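Looking after a small pipetting cell: notes from the Pokville bench

These tips are for a bench cell of the common sort: a pipetting head on a column, a deck on a base, and an arm alongside that loads and unloads it, all bolted to a perforated tabletop. Ours is called Dina. The order below is the order in which the jobs are done.

Before touching anything

Park the arm by command. Pushing it back by hand leaves the joints where the controller does not expect them, and the first move afterwards will be a bad one. Raise the head to its top position, then isolate the power at the wall and wait until the display has gone dark. Take the tips off and bin them.

Write the current deck offsets on paper. They are stored in the controller, but a controller that has lost its memory battery will not tell you so until it is switched on again.

Cleaning the tabletop

Vacuum first, with a narrow nozzle, and wipe second. Done the other way round, the dust goes into the holes as paste. Use a lint-free cloth barely damp with water and a drop of washing-up liquid, and follow the rows. Spilt buffer dries to a crust in the threads and will hold a bolt so firmly that the head rounds off. If a hole is already crusted, put in one drop of warm water, leave it for 5 minutes and run a bottoming tap through by hand. Blow out with a bulb. Compressed air sends grit under the base.

Do not oil the holes. A film of oil creeps across the plate and the feet of the base will slide on it.

Squaring the base

Slacken the bolts a quarter turn only. Set a steel rule against the long side of the base and line it up with a row of holes, reading at both ends. Tighten diagonally, in two passes, and read again after the second pass. A base that was square when loose is often out when tight, usually from a burr under one foot. Stone the burr off and start again. Packing with tape works for a week.

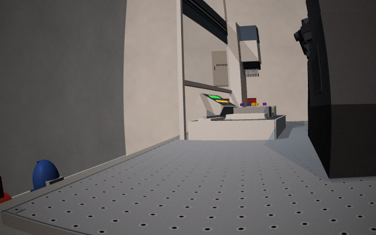
Once the base is square, level the deck. Put a small machinist's level along it, then across it, and adjust at the corner furthest from the column first. The bubble need not be perfect. What matters is that the head meets the deck at the same height at each end, and this is checked with a feeler gauge under a bare nozzle.

Column and head

Wipe the column from top to bottom with a dry cloth, then apply the thinnest possible coat of light machine oil and wipe again. If you can see the oil, there is too much. We use Briser cloths for this as they do not shed, but an old cotton shirt, well washed, does as well.

The nozzles need more care than the column. Inspect each one with a lens for scratches at the sealing ring. A tip that drips is blamed on the tip far more often than it should be; change the ring before you change the brand. Rings are pushed on with a blunt plastic tool. A screwdriver will nick them.

The head is due a full strip every 2000 cycles. Dina's counter stood at 2582 when Nektarios Politis took her over in November, and the lower seals came out in crumbs. Nothing in the log showed a fault. The volumes had been drifting low by a small amount for a good while and someone had been correcting for it in software, which is how a worn seal hides.

The arm

Check the bolts at the foot with a torque wrench and mark each with a stripe of paint pen across head and plate. A broken stripe shows a moving bolt at a glance. Look along the cables for shiny patches, which mean rubbing, and move the nearest tie by a few centimetres. Do not add another tie.

Reteach the handover point after any work on the base, however slight. Run it at 40 per cent speed with nothing on the deck, then with an empty plate, then with a plate of coloured water. Keep one hand at the stop button for all three.

Putting back into service

Restore power, home the head, then home the arm, in that order. Compare the offsets with the ones on paper. Dispense water on to a balance and write the weights in the book with your initials.

Recent tips

Freeing a seized vice screw
Sharpening a Işık bench scraper
Which grease for drawer runners
Descaling a water bath
Storing taps and dies without rust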